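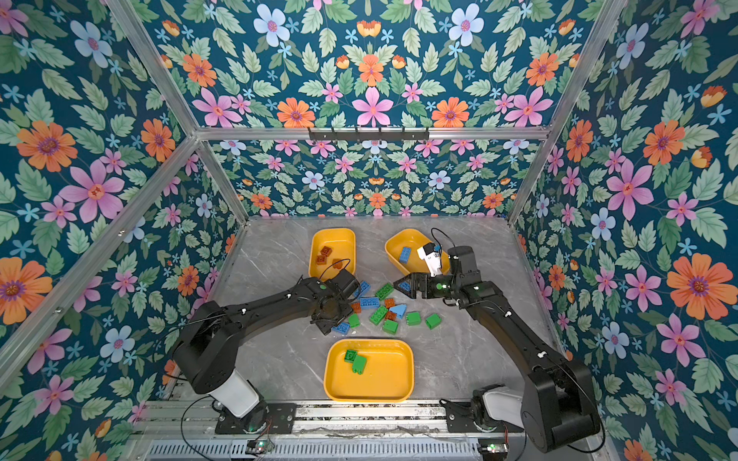 Two-arm sorting cell with its three yellow trays. The right arm is holding a blue block.

2025-04-18
By the Divance bench practice team

Divance publishes its house rules for small two-arm cells, free for anyone to use

We've been promising this one since December, and it's finally out! Starting today, anyone can download the Divance Bench Practice Notes, the rules we follow whenever two small robot arms share a tabletop. I helped write them, so forgive me if I get a little excited about cable slack.

The notes run to 70 rules, and most fit on one line. We wrote them with our friends at Plisel, who build benches, and Aguirre, who train the people who run them. Between us we went through 3773 sorting runs and marked 2151 where somebody had stopped to fix something that a plain written rule would have covered (a tray that had wandered, a cable pulled tight, two grippers wanting the same brick).

So what's in there? Plenty about sharing space. Only one gripper goes down into the pile at a time, and the other one waits above it, open. Each tray gets one color, and you write down which before the first pick — please don't decide halfway through. Arms bolt to the base rail or a fixed plate, never to the tabletop alone. Wrist cables need enough loop for the full turn of the joint, and you check that by hand with the power off.
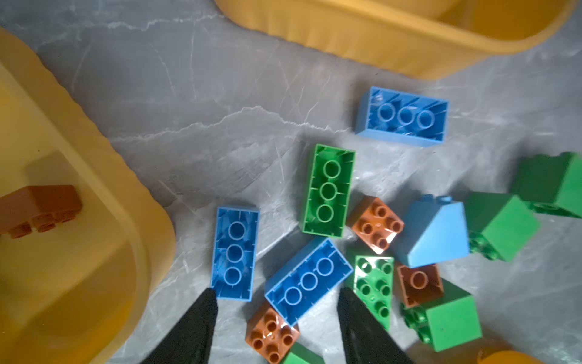 The pile as seen from the wrist, with bricks lying studs up, upside down and on their sides.

My favorite section covers the pile itself. A lot of teams lay their parts out in tidy rows for testing, and then they're surprised when the real job goes badly. We ask for a proper jumble: some pieces flipped over, some leaning on each other, a sloped one mixed in with the square ones. The rules also say to look at the wrist view before you sign off on a setup, and to check for shadows near the tray rims and glare on shiny studs.

A word on what these notes are for. They're good practice for light bench work, and they sit alongside whatever safety standards apply where you are. You still need your own risk assessment. Please do one!

The first printed batch is 800 copies, spiral bound so they lie flat on a bench. Jirov is handling the mailing, and schools and small shops go to the front of the line. The download is on the Divance website now, and there's a comment form on the last page — we read every one, and the next edition will list the changes readers asked for.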